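招人+招参与者|Prosska 客服楼层 人机协同岗位(两类,看清楚再投)

发布:2022年4月14日
发布人:Prosska 楼层运营组
联系人:Tihomir Dervishi(中文邮件可以,电话里请说慢一点)

先说重点,急。楼层上的 Cleninus 要从试用转成常规排班,现在人手跟不上。两类人都要:

A类,楼层协同员,正式岗,签合同,有社保。
B类,流程参与者,短期,按次给补贴,在职员工和外面的人都能报。

两类不能同时报。已经报过B类想转A类的,写邮件说一声就行,不用重新填表。

背景

楼层面积2,271平方米,一半铺地毯,一半硬地面。以前收送文件、补茶水间、带访客找会议室、下班前巡一圈,全靠前台和行政轮着做。去年开始一部分交给机器人,巡楼和送件先交。送件现在基本跑顺了,巡楼还差一点,转弯多的那一段经常要人过去看。

结果是什么呢,前台的人走路少了,看屏幕多了。有人喜欢,有人不喜欢。原来送件的两位同事现在一位转去排班,一位还在送件,只送机器人不送的那几类(要签字的、易碎的、要当面解释的)。这些变化当时讲得不够早,意见不少,所以这次招人把话写在前面:机器会做哪些,人还做哪些,做多久会再调,面试的时候都可以问,我们有一份写好的分工表,当场给你看。

没有裁人的计划。合同里也写了,试用期内不因为设备上线调低工资。有疑问找 Tihomir,他手上有原文。
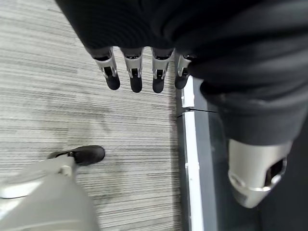

Cleninus,垂手姿态,地毯与硬地面交界处。

A类:楼层协同员

做什么
开班前检查设备:电量、关节、袖子有没有卷进缝里,手指能不能全部张开。
陪跑新路线。新路线头几天必须有人跟着走,走完签字。
接手。机器停下来了、同事叫它它没反应、访客站在它前面不肯走,你过去处理。
记录。每次接手写一条,时间、位置、原因、花了多久。不用写得漂亮,写得出来就行。
跟同事解释。这一条占的时间比你想的多。
交班时把没处理完的事口头讲一遍,再在 Jiang 里留一条。

Jiang 是我们的排班和工单系统,网页版,手机也能用,入职半天教会。会用表格就能上手。

不做什么
不写代码。不拆机。拆机归 Drandico 的维修工程师,他们固定来,平时电话支持。你只要知道哪个按钮是停,停完打给谁。
不负责考核同事。你的记录只记设备,不记人名。之前有人担心这个,已经改了,表单里人名那一栏删掉了。

要求
能站能走,一个班里走动比较多。
说话清楚,脾气稳一点。
中文流利,英文能看懂简单的报错提示。
不怕重复的活。有的班次一整天没什么事,有的班次一上午接手好几回。
做过前台、物业、仓库、护理、酒店的优先。没做过也可以投,去年进来的同事里有原来做幼教的。
年龄不限,学历不限。有行动不便的请在邮件里写明,有一部分班次是坐着看屏的,可以单独排。

待遇
底薪面谈,看班次。夜班每班另加100元。
培训期全薪,不打折。
工作满一年可以申请转去 Drandico 的维修培训,名额由他们定,我们推荐。
工作餐有,楼下食堂,味道一般。
鞋子公司发,防滑的,报尺码。

班次
早班、中班、夜班轮换,夜班只有巡楼,两个人一组。提前排好,在 Jiang 里可以互换,换班要双方都点确认,只点一边不算。

B类:流程参与者

我们要改接手流程,想找真正会在楼层上走来走去的人来试。不需要懂机器人。越不懂越好(认真的)。

内容:到楼层,按我们给的小任务走一遍,比如拿一份文件去404室,路上会遇到机器,你照平时的样子走就行。走完坐下来聊一会儿,讲讲哪里别扭、哪里停下来等了、有没有觉得被挡住。全程有协同员在旁边。
时间:半天一次,上午下午自己选。
补贴:每次400元,当天结。在职员工算工时,补贴照给。
次数:每人最多参加两次,两次之间请隔开几天。
录音:聊天部分会录音,只给运营组整理用,整理完删。不愿意录可以不录,我们手写。
随时可以退出,补贴照结,不问理由。

想特别找的人:推小车的、带小孩来过办公楼的、用拐杖或轮椅的、戴助听器的、个子比较矮的。机器的手放下来的高度跟不同的人关系不一样,光靠我们几个试不出来。 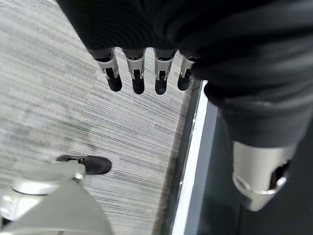

接手培训里花时间最多的是地面,很多人来面试的时候想不到。机器在地毯上的站法和硬地面上的站法都要看熟,停在哪一边、离人多远、手放在什么位置,协同员心里要有数。手停下来以后先看手指朝向,像图里那样四根都朝下、黑色指尖冲着地面的,再看袖子下缘有没有压住最右边那根。另一侧手腕那个银色圆筒上有个开口,看得到里面黑色的件,布料、挂绳、工牌带子一律离远点,检查的时候请先停机再凑近。交界那条白边我们拿来当口令用,“白边左”“白边右”,对讲机里说这个比说东南西北快得多。新人头两周容易说反,说反了马上纠正就好,不扣分。还有脚,站在机器旁边的时候脚尖放哪里,培训会专门讲,别嫌啰嗦。

培训安排

A类录用后集中培训,分三段,课堂、跟班、单独带班有人看着。课堂在404室,就是B类送文件那个房间,门牌不明显,电梯出来往里走到底。跟班期间师傅由排班组指定,合不来可以换,换一次不用写原因。单独带班前有一次实操,主要看停机和接手两项。没过可以在来一次,再没过我们坐下来商量,一般会转看屏岗。

B类不培训,只有一段安全说明,听完签字。

已经在职的同事请看

报A类算内部转岗,原岗位保留到试用期结束,想回去就回去。主管那边由运营组去沟通,你先别自己去谈,之前有人谈得不太愉快。
工龄连续计算。
报B类请避开自己部门最忙的时段,排班组会核一下。
对机器有意见、不想报名、但是有话想说的,也欢迎写邮件,标题写“意见”。匿名也收,前台旁边的信箱每天开。上次收到的意见里,“机器走过来的时候能不能先出个声”已经在改,“茶水间能不能别让它进”也改了,饭点不进。“能不能换个颜色的衣服”还在讨论。

常问的几条

问题最多的:以后是不是机器会把协同员也替掉?
目前的分工表里没有这个安排。分工表要修改,先给楼层上的人看,提意见的时间写在表头。再远的事我们答不了,不乱承诺。

一个人看几台?
白天不超过两台。夜班两个人一组,设备数量以当天排班表为准。

出了事算谁的?
按流程停机、按流程报,协同员不担责。没停机自己去掰手指的,那要另外说。千万别掰。

能不能穿自己的外套?
可以,袖口要收紧,不要带抽绳的。冷的话有发的马甲。

能不能拍照发朋友圈?
楼层里不要拍,有别的公司的人。

报名方法

发邮件给 Tihomir Dervishi,地址在本页底部“联系运营组”里点开。
标题写:A类+姓名,或者 B类+姓名。
A类附简历,一页够了,不要求照片。写一下能上哪些班次,有没有夜班的限制。
B类不用简历,写你平时走路、拿东西、推东西有什么习惯,几句话,再写上午还是下午方便。
有需要陪同的请注明,陪同的人也有位置坐。

A类收到简历后先打一个电话,十几分钟,然后约来楼层看一趟,看完再决定要不要面试。先看再说,有人看完觉得不合适,没关系,省大家时间。来看的时候穿平底鞋,到楼下报“Prosska 运营组”,会有人下来接。没人下来就打前台,接人的同事可能在陪跑,电话不一定听得见。

B类按报名先后安排,满了就进候补,候补也会回邮件。

4月内报名的优先排。招满了本页会改标题,标题没改就是还在招。

重复投递的只看最后一封。附件请用 PDF,压缩包打不开,上次有几位就是这么漏掉的,不好意思,请重发一下,标题后面加“补发”两个字,我们先看补发的。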